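Playoff Seeding and Season Tickets: Questions Supporters Keep Asking

Bralline Town finished level on points with Hustham, so the inbox has been full. Answers are below, with our own doubts left in.

Why are we seeded lower than Hustham when we beat them twice?
Head-to-head results don't count in this league. Goal difference comes first, then goals scored. The league says this is the fairest method. We'd like to see the reasoning, and so far we haven't been shown any.

Is the semifinal over two legs?
Yes, 2 legs, with the lower seed at home first. The usual claim is that playing the second leg at home is a big advantage. Maybe it is. Higher seeds also tend to be better teams, so we wouldn't lean on that too hard.

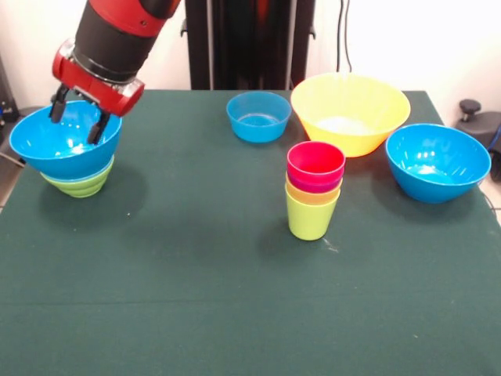
Do away goals count double?
No. If the scores are level after both games there is extra time, then penalties. Plenty of people still believe the old rule applies, including, to judge by the noise last season, most of the away end at Stilutton.

Does my season ticket cover the home leg?
It doesn't. Your seat is held until Wednesday, and after that it goes on general sale. The club calls this "priority access." You are still paying full price for it.

How many fans can the ground hold?
The official figure is 1,479. Anyone who has stood behind the near goal on a busy afternoon may wonder how that number was reached. We asked in March and were told it was under review.

Will the Fang app work at the gate this time?
The club says the problems have been fixed. It said so before the last home game too, and the line still went back to the parking lot. Take a printed ticket if you can get one. 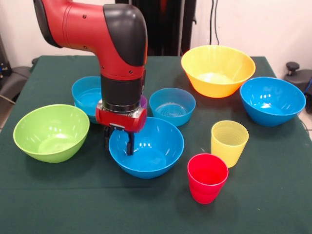

Blue bowl at the front center of the green-covered table.

Are the 10 suspended bookings wiped before the playoffs?
Yellow cards from the regular season are cleared. Red cards are not, so a player sent off on the last day still misses the first leg. Ignore the posts saying an appeal is as good as won.

If we go up, will the ground pass inspection?
We've heard "no concerns" from the club, and no report to back it up. New turnstiles and more covered seating would probably be needed. Ask for dates before you believe the drawings.

Where do I send a question that isn't listed?
Use the contact form on the supporters' page. Ticket refunds go through the club office.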